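3.2 Wear of small toothed couplings in village hand mills
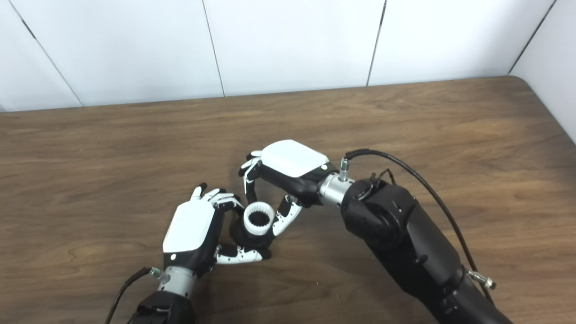 Figure 4. A small cylindrical part with a white toothed ring at its upper rim, held above a wooden tabletop.

The hand mills studied in this section are used in Nondale and Kotside, two farming districts where most households still grind maize and sorghum at home. In both places the older mills had a handle fixed directly to the grinding stone. The newer type, sold under the name Leiva, passes the turning force through a small coupling with inward teeth. Parts with teeth of this general form are common in many household devices (Figure 4), and people who repair things at home usually know them already from other uses.

We asked owners to keep a simple paper record from September until the end of the harvest work. Each time the mill was opened, they wrote the date, the kind of grain and what was done to the mill. In total 25 households returned a record that could be read. Two of them had stopped using the mill for a period of some weeks, and we kept these records in the study but did not use them for the comparison of wear.

The most frequent complaint was not the grinding itself but the noise. Owners in Kotside described a dry clicking when the handle was turned slowly. When we opened these mills, we found fine flour packed between the teeth of the coupling. The flour takes moisture from the air and becomes a hard paste, and after this the teeth do not sit fully in each other. In Nondale, where the grain is dried longer before grinding, the same paste was found in only a few mills, and it could be brushed out without water.

Eight couplings had teeth which were visibly rounded. All of these came from households that grind more than 500 kilograms in a year. The colour of the part had no relation to the wear, although several owners believed that the darker ones last longer. We could not confirm from the records whether cooking oil, which many owners put on the teeth, is helpful or harmful. It makes the clicking quieter for some days, but it also holds the flour. A vegetable grease tested by the Kodovura workshop gave less paste, but the test was short and we prefer not to draw a strong result from it.

It should be noted that the households were not chosen at random. They were those who answered our first letter, and they possibly take better care of their mills than their neighbours. The rate of wear in ordinary use may therefore be higher than our records show. The cost of a new coupling, and the long travel needed to buy one, are treated in Section 3.3.

Comments

Reader, 2022-12-30
My mother has the Leiva mill and the clicking is just as you describe. We use an old toothbrush on it. Is the oil really a bad idea?

Reader
Did you separate maize and sorghum in the wear records? Sorghum flour is much finer in my experience.

Reader
The grease sounds useful. Please give the mixture if the workshop allows it.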